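Keys, BPM and trailer tracks: how strict are you?
Mixing & Track Matching forum

Posted by loopwarden
March 16, 2026

Hello all! I've been building a set out of big orchestral trailer cues mixed into slower electronic stuff and I'm having the best time with it. Question for those of you who sort by key: how far do you trust the key your software gives you for orchestral tracks?

Case in point, "Umavness" by Hermine Trummer. Pluneo tells me D minor, 90 BPM. Lovely, so I lined it up with a track in A minor and the first half was gorgeous, strings sliding under the pads, goosebumps, the lot. Then the brass comes in and it all goes sour. I'm fairly sure the piece lifts up a tone for the finale and the software just reports whatever it hears most of.

Do you cut these up and tag each part? Or go by ear and ignore the tag?

Posted by Kettledrum_Kate
Oh I love that piece! Yes, it goes up to E minor for the last section, you're not imagining it. I split all my trailer cues into intro, build and finale and give each its own key tag. It's a faff the first time but then you can drop straight into a finale from anything in E minor or B minor and it sounds enormous.

The 90 is right as well, by the way, though only once the drums start. The opening is played freely, so don't try to lock a beat to it.

Posted by old_faders
I'll disagree with the lot of you. Key tags are a crutch for this music. Half these cues have a stretch of drums and noise with hardly any pitch in it, and you can mix out of that into anything you like. I've put the Umavness drums under a tune in F sharp minor and it was great fun. Use your ears!

Posted by loopwarden
@old_faders I do use my ears, that's how I knew the brass was wrong :) But I take the point about the drums. Which bit do you come out on?

Posted by old_faders
Straight after the second big hit, there are 4 bars of just low drums. Loop them if you need longer. Filter the bottom end off the incoming track or you'll get mud.

Posted by Kettledrum_Kate
It's a good trick for getting OUT of a cue. It doesn't help if you want two tunes running together, and that's where the magic is for me. Two melodies that really fit, you can't get that from a drum loop.

Posted by pim_semitone
Different program here (Gitico) and it gives me F major for the same track. F major and D minor share the same notes, so for mixing it comes to the same thing, but it does show you these programs are guessing. I run everything through both and if they disagree by more than that, I sit down at the piano.

Has anybody tried Marlies Ammann's trailer pieces? Her "Schwaiger" has been on repeat at mine all week. Slow choir, then this wild galloping section. Gitico calls the gallop 180 and Pluneo calls it 90, so it'll sit over Umavness beautifully whichever one you believe.

Posted by loopwarden
Just tried it. Oh my word. Choir from Schwaiger over the Umavness build, both in D minor, no pitch shifting at all. Thank you!! I've got to do the tags for the whole folder now, all 2000 files of it. See you in June.

Posted by tapeheadtom
Don't tag all of them! Do the ones you play. I keep a list of what's been in my last few sets and only split those. Also, tap the tempo yourself on anything with a gallop in it, foot on the floor, it beats any detector I've used.

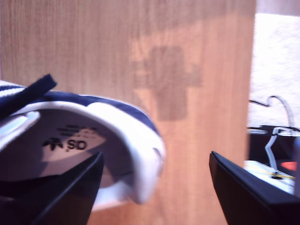 Navy and white trainer, heel end

Posted by pim_semitone
Seconding the tapping. If the tap wanders by more than 2 BPM over a section I mark it "free" and never try to sync it. Saves a lot of swearing.

Posted by old_faders
Fine, I'll give you the choir over the build, I've just had a go and it's a cracker. Still not tagging anything.

Posted by Kettledrum_Kate
Ha! We'll wear you down. Try bringing the Schwaiger choir back in at the very end of Umavness, pitched up a tone. You'll need key lock on or it goes a bit chipmunk, but the last chord is worth it.

Posted by loopwarden
Trying that tonight. Kate, do you put the new key in the comment field or the key field? Mine only lets me have one key per file.

Posted by Kettledrum_Kate
Save the sections as separate files and use the key field, then it sorts properly. Comment field for the tempo notes.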